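August
By Harvey Perron

Zollbridge opened its robot hall at Tolport to visitors for an afternoon, and nearly 40 people came. The kitchen table drew the most of them. It has a toaster oven, a plate, a colander and a lot of toy food.
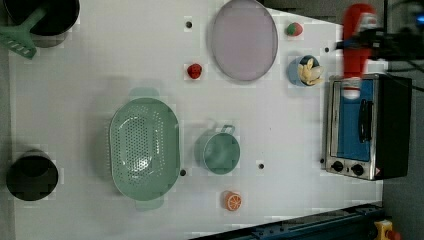
Slavica Tomić runs the table. She said the team has logged 815 tries at kitchen chores this summer – 577 of them went as planned. Most of the failures come down to grip.
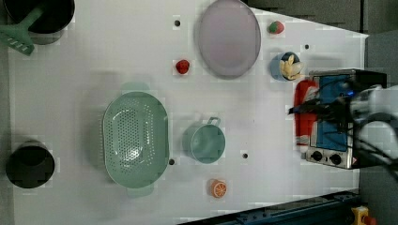
Soft things are harder. A fuzzy ketchup bottle with Heinz stitched on the label gives under the fingers, and the arm has to judge how much to squeeze.

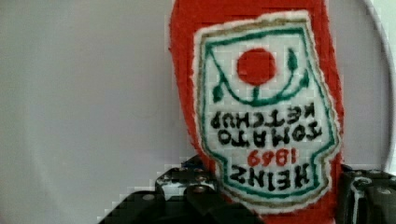

Esko Kettunen was less sure about all this, saying he would wait until an arm could cope with a full sink. Tomić said sinks are on the list for next year.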